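Elaheh Nouri
October

So we passed 946 keepers this week, and my thumbs would like a word with somebody. For anyone new to the blog, I've spent the fall collecting demonstrations for a learning system. I hold a gripper in each hand, do an ordinary chore, and the cameras on the grippers record all of it. Later on the model gets to study how I did it.

The chore lately has been the cardboard box. Things go in, things come out, over and over on the green table. It sounds like the easiest job in the world until you try it with two fingers per hand! A big flat printed package wants to swing around the second you get it off the bottom, and if you squeeze it too low it leans, and then you're chasing it with the other gripper like you're trying to get toast out of a toaster.

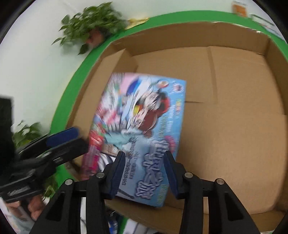
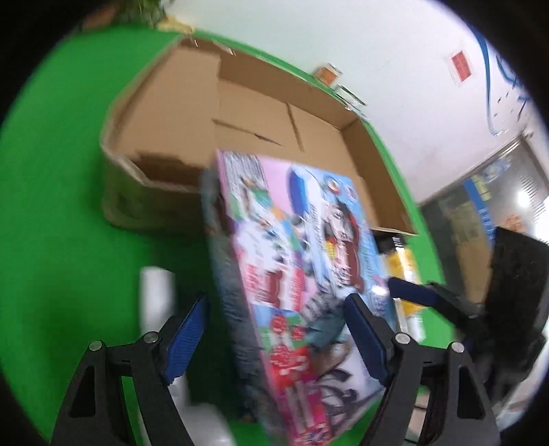
My first 100 tries were pretty bad. I was rushing (I rush everything, ask my sister) and the recordings came out so jerky that I tossed most of them. Now I count to two in my head before I close the fingers, and I try not to whip my wrists around on the way over. I still do it. You can tell by the blur.

The other thing I had to learn was to stop being neat. If every item starts out square to the edge, the model only ever learns square. So I drop things in crooked, or let them overlap, or slide the box over a bit between tries. On a good afternoon I can get through up to 200, and by the end I'm picking up my coffee mug as if I had pads for fingers.

The goal for this chore is 1,880, and then we move on to soft stuff, bags and pouches mostly. I'm a little nervous about those — they sag wherever you don't want them to. I've been practicing at home with kitchen tongs and a bag of rice, with mixed results. If you've done this kind of collecting and have a trick for tired hands, leave me a comment, please. I've already tried the stretchy putty.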